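Beken Shapes: a block-arranging dataset for one robot arm

README, last touched Fri 23 October

Beken Shapes is a collection of short robot recordings in which an arm pushes, nudges and picks up chunky plastic shape-sorter blocks on a wooden board. We gathered it to train policies that follow plain spoken or typed requests, such as "put the heart beside the hexagon" or "slide the cube away from everyone else". It's small by current standards and we're very fond of it.

If you just want to load something and look at it, skip down to Getting started. If you're thinking of training on it, please read the part on labels first.

What's in the release

3,000 episodes in the main split
300 episodes held back for evaluation
79 instruction templates, with paraphrases written by people

Each episode is one folder. Inside you'll find the colour video, the joint readings, the gripper readings, the commanded actions, and a small text file with the instruction and its paraphrases. Everything is recorded at 10 frames per second and already lined up in time, so row 1 of the joint file belongs with frame 1 of the video. We know 10 is on the slow side. For pushing blocks across a board it has been plenty, and it keeps the download friendly for people on home internet.

Why blocks, and why these ones

Toy blocks are a lovely thing to learn on. They come in colours and shapes that everyone can name, so the instructions can be written by anybody who walks past. Shapes and colours also repeat across the set, and that turned out to be the best part! "The star" can be ambiguous when two stars are out. "The green one" can be ambiguous too. "The green star" isn't. A policy that has only learned colour will fail in a way you can spot right away, and so will one that has only learned shape.

They also behave differently when pushed. A cylinder standing on its end slides without caring which way it's facing. A triangle pushed near a corner spins. Stars catch on their neighbours and drag them along, and some of our favourite episodes come from an operator working a star free without disturbing what's next to it.

The task families

Gather: bring named blocks together into a group.
Separate: move one named block clear of the rest.
Beside: put one block next to another, on a stated side.
Line: make a row out of three or more blocks.
Swap: trade the places of two blocks. This is the hard one. Expect low scores and don't be discouraged.

"Left" and "right" are always from the camera's point of view. "Front" means the side of the board nearest the camera. We changed our minds on this once, early on, and the older episodes were relabelled by hand, so if you find one that reads backwards we'd love a note with the folder name.

How an episode is recorded

1. The operator sets out the blocks. Start layouts come from a printed sheet, and the operator is free to bump things a bit so that no two starts are identical.

2. The arm goes to its ready pose with the gripper open to the preset width. Check that no part of it is touching a block.

3. The instruction is read aloud by the second person, who also starts the recording. Wait for a full second of stillness before moving. That quiet second is used later to estimate the start layout.

4. The operator drives the arm. Slow and tidy is good, but please don't redo an episode only because it had a wobble in it. Corrections are valuable, and a policy that has never seen a missed push won't know what to do after one.

5. Before each reset, look over the layout on the board and write the colours and shapes into the log in full, back row first.

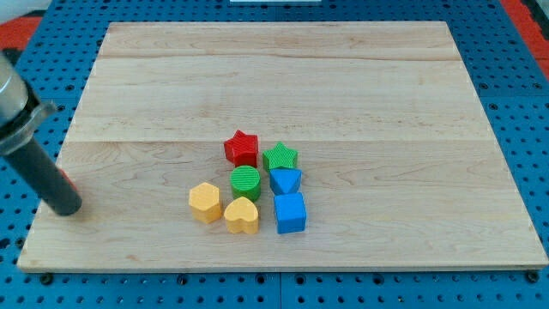

Reading a layout line

A line for the layout at step 5 would look like so:

back: red star, green star; middle: green cylinder, blue triangle; front: yellow hexagon, yellow heart, blue cube

Rows are judged by eye and they're meant to be loose. The middle row in particular is a matter of opinion, and two careful people will sometimes sort the same board differently. Treat layout lines as a help for searching the set ("find me every start with both stars at the back") and use the video for anything that needs real positions.

Names are fixed across the whole set: star, heart, hexagon, cylinder, triangle, cube. The paraphrases are much freer. You'll meet "the round one", "the box" and "the pointy green thing", and we kept all of them.

Labels and their quirks

Success is marked by the second person at the time of recording, then checked by Veerle Wouters from the video. Where the two disagreed, both marks are kept in the file and the field called agreed is set to no. You decide what to do with those. Willy Meijer trains with them included and gets slightly better results on Separate and slightly worse on Line, and we haven't worked out why.

Known gaps

One board, one arm, one camera position. Please don't expect a policy trained only on this to cope with your kitchen table.
Shadows change over the day in the earlier recordings. We left them in.
Swap is thin compared with the other families.

Getting started

Download the archive, unpack it, and run the Vurari viewer on any episode folder. The viewer plays the video with the joint traces underneath, and stepping through a Gather episode one frame at a time is the quickest way to get a feel for the data. The Welleo loader turns the same folders into training batches. Its settings file has a list of task families, so you can start with Beside alone, and we'd suggest you do.

Contributing

Yes please! New paraphrases are the easiest thing to send and they help a lot, especially from people who'd never describe a block the way we would. New episodes are welcome too, as long as they follow the recording steps and come with layout lines. Send either to Veerle, with the template number in the subject line.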